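Chapter 4
Learning from Hand-Held Demonstrations

In the last chapter the operator moved the robot arm itself. Such teaching is slow, and the arm must be present in every room where we want data. In this chapter we study a second method, in which a person carries only the gripper and does the task by hand.

Our main case is the Sakix study of Moushumi Sultana. Her group recorded 521 demonstrations and kept 485 of them for training. The others were removed when the path of the gripper could not be recovered. We will come back to this loss in section 4.3, for it tells us much about the markers.

4.1 The gripper and its markers

A cube with black-and-white square patterns is fixed on top of the hand-held gripper. From these patterns the position and the angle of the tool can be calculated.

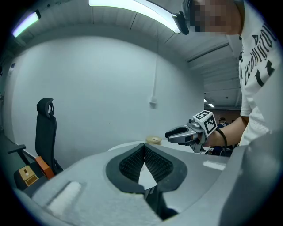 4.2 From camera view to tool path

Let us first define two frames of reference, one for the camera and one for the cube.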